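Fiso Kitchen Corner: small oven and bread notes

README, please read before you use the data

What is in this folder

These are the notes and pictures from the small oven corner at Ramley. The subject is everyday warming of bread: putting a roll in the oven, setting the dial, waiting, taking it out, cleaning the tray. We wrote down each time as one entry. The collection has 488 entries and 1310 photographs. Of the entries, 152 have a written remark about the crust, and the rest have only the basic fields.

The collection was started because people in the house did not agree on how bread should be warmed in a small oven. Some set the dial high for a short time, others low for a long time, and the next person found the crumbs. We wanted to have it on paper. It grew more than we planned.

The oven

All entries come from one toaster oven, a white Toshiba. It has a glass window in the door and a long handle across the upper part of the door. It stands on the gray counter, near the wall but not touching it. When we began, the oven was pushed fully back, and we moved it forward after the first week. Entries before the move have the value "back" in the field position, all others have "front". Please do not mix them if you compare warming times.

The bread goes in lengthwise, parallel to the door, so that it can be watched through the glass. A roll put in the other direction is hard to see, and its far end becomes dark before the near end. This was the most common complaint in the remarks.
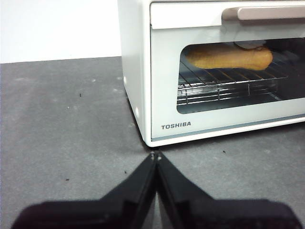
Tharindu Kodikara asks to add here that lengthwise is good for a long roll, but for two short ones he still prefers them side by side with a space of one finger, and that the color of the crust seen through dark glass is always a little browner than the color on the plate. He would like users to treat the field crust_seen with care and to trust crust_plate when both are filled.

We agree with the second point. On the first, the entries do not decide it. Short rolls appear in only 22 entries, and most of these were written by the same two persons.

Fields

entry_id: a running number. Some numbers are missing where an entry was a duplicate and was removed.

bread: long roll, short roll, slice, pastry, other. If the person was not sure between roll and pastry, we kept the word that the person wrote.

start_state: room, fridge or freezer. Bread from the freezer was first left on the counter, but the time on the counter was not always written.

dial: the setting, copied as it was read. We did not measure the temperature inside with a thermometer.

minutes: whole minutes. A half minute was rounded up.

position: back or front, see the section about the oven.

crust_seen: the color through the window at the end, on a scale from 1 (pale) to 5 (too dark).

crust_plate: the same scale, on the plate, after the bread was taken out.

remark: free text. Spelling was corrected, opinions were left as they are.

Safety and handling

Hot surfaces are the reason for the only accidents we have in the remarks, all of them small. The top of the oven looks like a good shelf, and in the first days people put a plate or a folded towel there. We stopped this. There is a warning on the top panel, and it should stay uncovered and readable. When you clean the top, use a soft damp cloth and do not scrub over the sticker.

Hold the door by the handle and open it fully before you reach inside. Let the oven cool before you wipe the glass. The tray is washed by hand, and the crumbs are emptied on Wednesday, also in weeks when the oven was used very little. 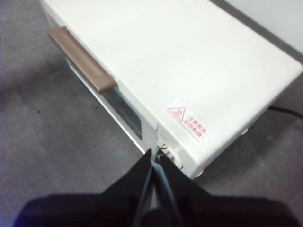

Top panel with the red hot-surface warning. Keep clear.

Known problems

The entries are not balanced. Mornings are much more frequent than evenings, and long rolls are more frequent than everything else together.

The dial was read by eye, and two people can read the same setting differently. Uddin checked a part of the entries again and found that the low settings are less reliable than the high ones.

In December the usual bakery was closed and we bought from another one. These loaves had a softer crust. They are marked in the remark field with "other bakery", but we can not promise that every one was marked.

Versions

Version 1 had no position field and should not be used anymore. Version 2 added it, together with crust_plate. Version 3, the present one, has the corrected spelling and the removed duplicates.

Use and contact

You may use the notes and the pictures for teaching, for study and for your own kitchen. If you publish something with them, please name the Fiso Kitchen Corner and the version. Corrections can be sent to the Dundier desk, with the entry_id in the subject line. Please send one message per entry, even when the mistake is the same.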